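Who knew what about the Mullbridge seat

November 11, 2019

I have lived in Mullbridge for 23 years and until this autumn I could not have told you the name of anyone who reports on the council for a living. Now I can name two, and I have opinions on both.

For those outside the ward, the short version goes like this. Ajith Kaimal stood in the by-election in March and won by 462 votes. In September a local newsletter called the Varma reported that, before he moved here, he had spent several years writing under the name Skirkus on a tenants' message board. The posts were rude about landlords and ruder about councillors. The newsletter's editor, Bimla Saxena, wrote in the same piece that she had known about the name since January.

So she had it before the vote and ran it after. That is what people are cross about, and I have gone back and forth on it.

Her account is that two of the old board members would only speak to her if she held the name until the whole history of the board was ready to publish. She agreed. At that stage she knew one of the regulars had gone into politics but not which one, and she worked it out herself a few weeks later. By then she had given her word.

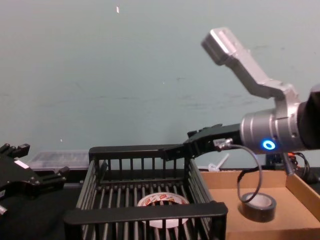
Gripper at the back of the basket.

I think she was right to keep the promise and wrong to make it in that form. A source can ask you to protect their name. I am less happy with a source deciding which side of polling day the voters hear something. She could have agreed to leave out the two people she was speaking to and kept her hands free on everyone else.

Vignesh Namboodiri, who lost, has said the result would have been different. I doubt it. I read a good number of the posts over a weekend (the board is still up, and there are 990 under that name) and most of them are about boilers and deposits. The worst is a long one calling the whole planning department asleep. I know people who would have voted for him because of it.

Kaimal himself has handled it fairly well. He admitted it the same afternoon, said he had been younger and angrier, and apologised for one post about a named officer. He did not apologise for the rest. He still hasn't explained why none of it was in his candidate interview, where he was asked plainly whether he had been involved in any housing campaigns and said "not to speak of". 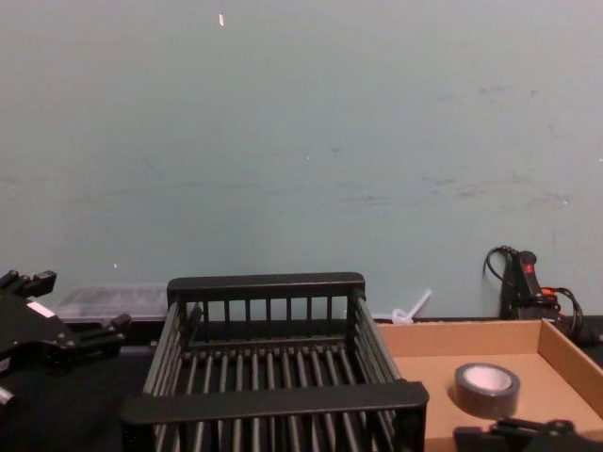
Photo: Kaj Kjærgaard

What bothers me more is how thin the coverage was beforehand. The Varma goes out to about 1000 addresses. The other outlet, Prandudness, is one man, Narayanan Kamath, and he was off for most of the campaign. If either of them had been asked to keep quiet about something serious, there was no third person in town likely to find it.

I have written to Bimla Saxena asking if she will publish a note on how she makes these agreements in future. She replied to say she was thinking about it. I'll put her answer up when I have one, with her permission.

Comments are open but I will be reading them before they appear.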